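Interviews > Makers > Boards and blocks

A Saturday with Annag Menzies, who makes boards and can't stop buying blocks

I'd been meaning to talk to Annag Menzies for ages. I bought one of her boards at a market years ago and it has outlived two kitchens (and one marriage, but let's not get into that). So when she said I could come over on a Saturday, provided I brought my own mug, I was in the car before she'd finished the sentence.

She trades as Somodby, a name she got off an old seed packet and liked the sound of. "People think it's Danish," she said. "I let them."

What I wanted to know about was the pale boards with the stripes. Everyone who has seen mine asks about the stripes! Annag laughed and said they began as a shortage. She had plenty of light strips and not enough to finish the order, so in went a few darker ones from the offcuts bin. "The customer rang up and I thought, here we go, she wants her money back. She wanted another one."

These days she picks where the dark strips go before she glues anything. She lays the whole lot out dry, walks off, has a biscuit and comes back. If one strip jumps out at her from the doorway it gets swapped. "You get one honey-coloured strip a bit off the middle and the whole board wakes up," she said. "Dead centre, it looks like a road."

The blocks are the other half of it, and I hadn't expected those at all. She started buying them for her nephew and simply carried on after he'd grown out of them -- most are from a little range called Zivville, with some odd ones from car boot sales. Yellow hexagons, green cylinders, blue cubes, red stars. She likes to have them standing on the wood because strong colours tell her things about it. A board that looks creamy on its own can look quite yellow next to a proper yellow. 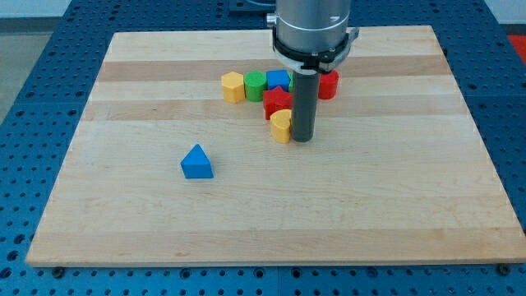 Why the little marks stay in

I asked whether she fills the knots and specks. Annag pulled a face. "I did for years. I had a tin of filler and a tiny knife and I'd be there at midnight like a dentist." She gave it up after a chat with Rogério Trindade, who used to share her workshop and now runs a joinery called Batista down by the harbour. He told her the filler was the only thing on the board he ever noticed.

I rang Rogério afterwards to check, and he remembers it differently. "I said it was ugly," he told me. "She has made it polite."

They still argue about finish, by phone, most weeks. He'd put oil on everything. She uses it thinly, wipes it off again almost straight away, and leaves the board standing on its edge overnight so both faces get the air. For anything children will play on she prefers to leave the wood plain for the first few months, so that she can sand out the dents before sealing it. I'd have thought you'd do that the other way round, but I've also never made a board.

She keeps a numbered notebook, and the last board she'd entered when I called was 1734. The shop at Cultside once asked her for 3000 small ones, for wedding tables. "I worked it out on the back of the letter," she said. "I'd have been finished in time for their grandchildren's weddings." She sent them 10 and a nice card.

We got on to play in the end, as you do when there are coloured shapes within reach. Annag reckons people sort themselves out quickly with a handful of blocks. Some line them up, some build, and some push the star out to the front and fuss with it. She's a liner-up. She likes the ridged ones best, the green cube especially, because you can find it with your thumb while you're looking at something else.

"My sister says I'm fifty-eight and ought to have a proper hobby," she said. "I told her I've got 2. Boards and blocks." 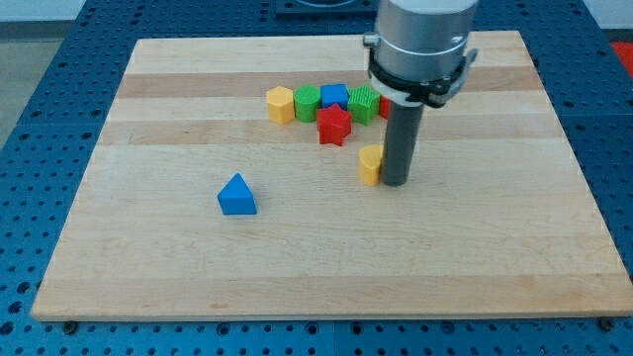

Can you put a striped board like this in the dishwasher?

Please don't, Annag says. The heat and the soaking get into the glue lines and the strips start to part company, so wash it by hand with warm water, dry it with a tea towel and stand it up on its edge until it's dry right through.

She'll be taking orders again in October, and she says to ring in the evening, when the sander's off.

Contact | Copyright Makers' Interviews | Back to top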